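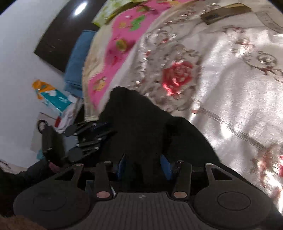

LIST ARCHIVE > Laundry, Linens & Bedding

3 min read

From: Beatrice Owino
To: Sulham Household List
Date: 2026-07-03
Subject: Re: Re: folding on the bed, a confession

Shahla Jalali wrote:

> I have given up on the dining table. It's too high, and somebody always
> wants to eat at it. So now I dump the whole dryer load on the bed and
> sort from there, and by bedtime there is still a heap, and the heap goes
> on the chair, and in the morning the heap goes back on the bed. My
> sister says a person who makes the bed first and then folds on it is
> living correctly. Does anyone here make the bed first? And what do you
> do about the black things? They all look the same until you put one on.

Shahla, your sister and I would not get along.

I tried making the bed first for most of last July. What happens is that you have a made bed for as long as it takes to fetch the basket. Then you pull the sheet crooked reaching for a sock and you've got two jobs again. I now strip it down to the bottom sheet, shove the pillow and the blue thing up against the headboard, push the pink blanket over to one side, and work on whatever is left. The blanket has a fringe that catches on zippers, so it stays well out of it. My aunt gave me that blanket and I'm told the fringe is the good part.

The sheet is the floral one I complained about in the spring, gray and beige scrolls with a big red rose planted where you'd least want it. I've come around to it. You cannot lose anything black on that sheet, which brings me to your second question.

Blacks go last. I know the Rotich method people will write in to say blacks go first while you have your strength, and they are welcome to come over and do mine. Everything with a color gets folded and off the bed, and what remains is a set of crumpled black lumps, each of which might be a T-shirt, leggings, or half of something. Pick one up by the middle and you learn nothing. Find a seam, follow it to a hem, and shake. If there's still no obvious top after two shakes, it goes in the drawer rolled, and whoever it belongs to can work it out.

I did buy the Funmont folding board that was being passed around here so enthusiastically. It works very well on shirts the size of the board. I don't own any.

On the chair: get rid of the chair. I moved mine to the hall and the heap had to be dealt with by 9, given that I wanted to lie down. There were a few nights I slept next to it. Those don't count.

Also check under the blanket before you put the clean top sheet on. I have made the bed over a hairbrush, the remote, and the good scissors.

Has anyone got the Flilesmont hampers, the ones with the divider? I want to know whether the divider stays up with towels in it.

Beatrice

COMMENTS (4)

sockdrawer76: Blacks FIRST. You do them when you still care.

Marguerite P.: I have the hamper. The divider stays up until you put towels in it.

sheets2thewind: We had a fringed blanket like that and it took out a bra, a lanyard and part of a cardigan. Fold it in half with the fringe inside.

S. Jalali: Chair is in the hall. Heap is on the chair in the hall.

We use cookies to remember your list preferences. Accept | Manage settings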